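Drarnolcombe Furniture Repair Log

Version 7, released 13/09/2026
Maintained by Sayaka Hirano and Kohei Yokoyama

What this is

A table of repair jobs done at the Drarnolcombe workshop, one row per job. It has 2603 rows and 16 columns. Most of the jobs are tables, chairs and chests of drawers. Upholstery was logged in a separate book and is not included.

Files

repairs.csv is the main table.
repairs_small.csv holds 1000 rows picked at random, for trying things out.
codes.txt explains the short codes in the finish, wood and fault columns.
changes.txt lists what changed between versions.

All files are UTF-8. Fields are separated by commas, and text with a comma in it is in double quotes.

Columns people ask about

job_id: Unique, but not in date order. Paper tickets were numbered by the pad, and several pads were in use at once.

wood: What the person at the bench wrote down. No samples were tested. Birch and maple get mixed up a lot when the piece has a pale finish, so treat those two codes as one group unless you have a good reason to split them.

finish: Oil, wax, lacquer, paint, none or unknown. If a piece was stripped and refinished, this is the finish it came in with.

fault: The main fault only. A table with a split top and a loose leg is listed under whichever took longer to fix.

hours: Bench time in quarter hours. Drying and clamping time is left out.

price: What the customer paid, parts included. Blank means the job was done under guarantee. Zero means it was done as a favor.

Where it came from

Kohei typed up the paper tickets and Sayaka checked them against the cash book. Tickets that could not be read were dropped. Names, phone numbers and street addresses were removed before the first release.

Known problems

Rows marked Sturklow in the source column came from a second shop that rounded its hours up to the next full hour. Leave them out if you are comparing times.

Veneer was not recorded in the early tickets. A blank there does not mean solid wood.

Some water marks were coded as heat marks. We have fixed the ones we found, and the next check is planned for October.

Terms

Free to use and share. Please give the version number when you cite it. Send corrections to Sayaka with the job_id and the column name. 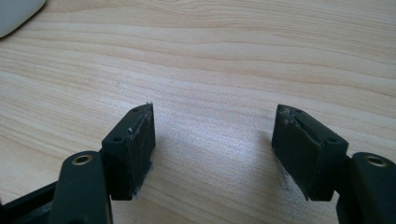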